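About Us

Koutsoukos started out fixing packing lines, and for a good many years that was all we did and we were very happy doing it. These days most of our time goes into teaching robots to manage soft, floppy, springy things, the sort that never lie the same way twice, and we do it from our workshop in Gonby with a door that is open to neighbors more often than our heating bill would like.

Twice a year we hold an open day. Our next one is in January, and if you've never been, please come! We keep the talks short and spend most of the afternoon at the tables, where people roll resistance bands and put them away in boxes, and then we talk about how a machine might learn to do the same (it is harder than folding towels, and we have opinions about towels too).

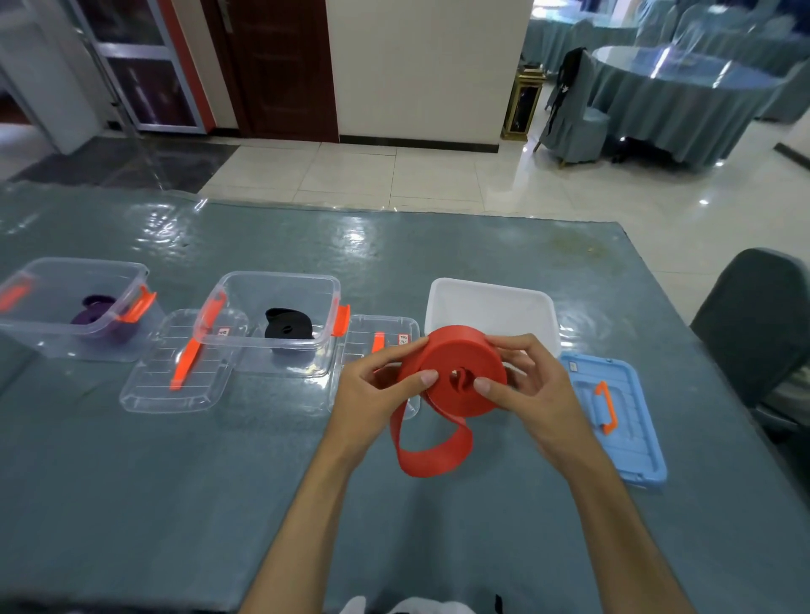
Rolling a red band, with the storage boxes close by.

Our band project is called Bruvex. It began with a customer in Irberg who had 504 bands to sort and a very tired staff, and it has grown since then into 3,771 recorded rolls, every one of them done by hand first. We learned early on that people roll quite differently from one another, some tight and some loose, and we keep all of it, the messy ones included. A robot that has only ever met tidy work gets into trouble the first time a band twists on it.

Our last open day brought in 213 visitors, which was a squeeze, and 112 of them stayed on for the evening demonstration and the soup. A good half of what we changed in Bruvex afterward came out of questions asked over that soup.

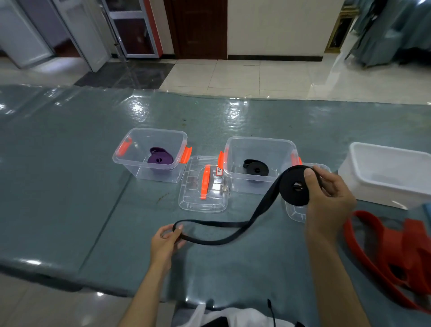

One visitor wrote to us afterward that she had come for the robots and gone home thinking about her own hands, and she wondered whether the machine could ever feel when a roll was tight enough. We're working on that part, and we would love to show her how far along it is.

Admission is free and children are welcome. Parking is behind the building.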